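ロボット学習特論 第9回 講義ノート
手首カメラを用いた模倣学習:サーバー用ドライブの交換作業

2024年6月17日

1. 今回の範囲

前回は固定カメラだけで方策を学習する場合を見た。今回は手首カメラの画像を入力に加えたときの効果を、ドライブ交換作業を例に検討する。必要な知識は第5回の行動クローニングまでとする。

2. 課題の設定

作業は、キャリアに載ったハードディスクを把持し、筐体のスロットから抜き、別のスロットに差し込むまでを一続きとする。難しいのは挿入の段階である。キャリアとスロットの隙間は狭く、姿勢が少し傾いただけで縁に当たる。固定カメラからは、この段階でグリッパ自身がドライブを隠してしまうことが多い。

データは遠隔操作で集めた2211件の実演で、これをSannaデータセットと呼ぶ。このうち665件には、挿入に一度失敗してからやり直す動作が含まれる。収集は5月に終えた。

3. 観測と行動

観測は手首カメラの画像、固定カメラの画像、関節角の三つからなる。行動は手先の相対変位とグリッパの開閉量で表す。絶対座標にしないのは、筐体の置き場所が変わっても同じ方策を使えるようにするためである。 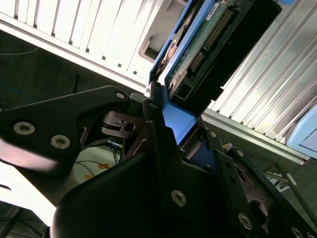
手首カメラの座標系は手先とともに動く。したがって、把持がずれていなければ、ドライブは画像内のほぼ同じ位置に写り続け、周囲の筐体だけが動いて見える。方策はこの相対的な動きから位置ずれを読み取ることになる。逆に、把持の時点でドライブが傾いていると、その傾きは挿入まで残る。学習時に把持姿勢のばらつきを含めておく必要がある。

もう一つの問題は明るさである。金属面の反射や白飛びは手先の向きによって変わるので、輝度の変換によるデータ拡張を行う。左右反転は行動の符号と対応が崩れやすいため使わない。

4. 結果

固定カメラのみの方策と、手首カメラを加えた方策の2種類を比較した。後者の挿入成功率は69%で、前者を上回った。差が出たのは主に挿入の段階で、把持の段階ではほとんど変わらなかった。やり直しを含む実演を除いて学習すると、縁に当たったあと押し続ける失敗が増えた。

5. 演習

(1) 行動を絶対座標で表した場合、筐体を平行移動すると方策の出力に何が起こるか。式で示せ。
(2) やり直しの実演を含めることの利点を、分布シフトの観点から述べよ。

提出は次回の講義開始時。第10回では行動の系列をまとめて予測する方法を扱う。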